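Jornada de puertas abiertas en Brusar, noviembre

...y al final me planté allí casi a la hora de comer, con el abrigo mal abrochado y un hambre tremenda. El barrio de Tambridge tiene una cuesta que no aparece en el folleto -- avisados quedáis. Menos mal que Beril Kaplan, la encargada de recibirnos, ya tenía el café hecho (¡y unas pastas de almendra buenísimas!).

Brusar es un taller de encuadernación que lleva 35 años en el mismo edificio. Yo iba por las guardas pintadas a mano y acabé enamorada del cosido. Beril nos enseñó a plegar los cuadernillos con la plegadera de hueso, y de los 11 que íbamos en el grupo creo que fui la más torpe. Me salió todo torcido y me dio igual, me lo pasé en grande.
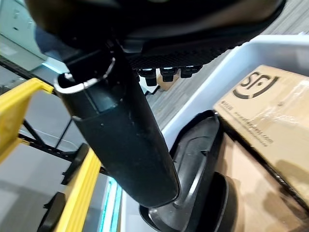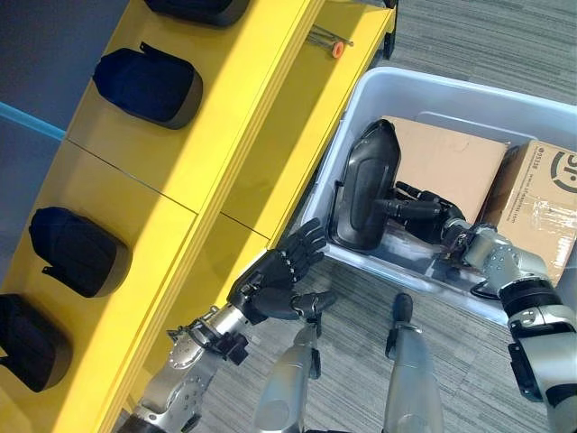
Una silla negra por debajo y el mueble amarillo con las fundas negras encima.

Después de la pausa nos tocó la charla de Babar Paracha sobre papeles antiguos, que a mí me pareció lo mejor del día. Habló 15 minutos sobre la cola de almidón, y os juro que se me hicieron cortísimos. Trajo un libro de cuentas de la casa Willevier con el lomo deshecho y fue explicando cómo piensa recuperarlo, hoja a hoja, sin quitarle las manchas de tinta. Yo se las habría dejado también, son preciosas.

En la tiendecita compré tres cuadernos (uno era para mi hermana, pero ya lo he estrenado) y un pliego de papel jaspeado de Ekwueme que no sé ni dónde voy a poner. Me apunté además al curso de cosido copto de primavera. Hay que llevar delantal y aguja propia; el hilo lo ponen ellos.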